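**Suction or fingers for bin picking? (long, sorry)**

**nmckinnon_vilville**
Hi all, Nathalie here. I've been back and forth on this since December and would love some opinions. We're clearing mixed small stuff out of a deep gray bin, and I have two tools to choose from: the Kiseo two-finger gripper and the Cokance suction cup. I gave each one 35 tries on Friday. The Kiseo got 30, the Cokance a good bit fewer, but it was so much quicker on the easy things that I can't quite let it go!

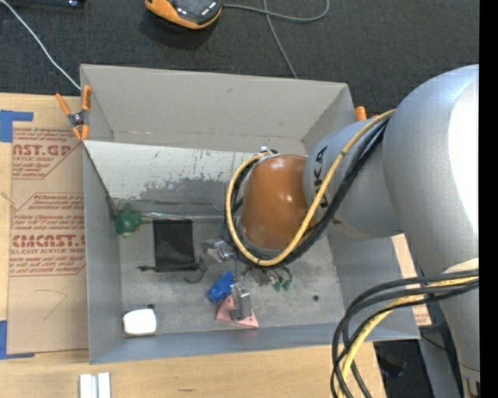
*Bin setup, arm in from the right, clamps on the rim.*

The crumpled clear piece is the one I dread – our depth camera sees almost none of it. The flat black pouch is bad in a different way, with the fingers scraping along beside it and never getting under.

**radymyr_y**
Lovely write-up, thank you. I'd go with suction and never look back. A softer cup would probably get your pouch, and the blue block ought to be easy. Fingers in a bin with walls that tall will give you collisions all day long.

**kuzmenko_k**
Have to disagree with Radymyr, much as I like him. Suction on a lumpy thing like that dark green one in the back corner? I tried for 3 weeks with something similar and got mostly hissing. And look at those cables looping down under the joint – I'd tidy them before adding an air line for the cup.

**radymyr_y**
Fair point on the green one. I still say most of that bin is suction territory, though.

**tymofii.p**
Could you run both? We put a Prokopenko quick changer on ours and did 816 picks before I had to touch it. Swapping costs you a few seconds each time, so do all the flat stuff first.

**nmckinnon_vilville**
Ooh, I hadn't thought of sorting by tool! Tymofii, which cup size did you end up with?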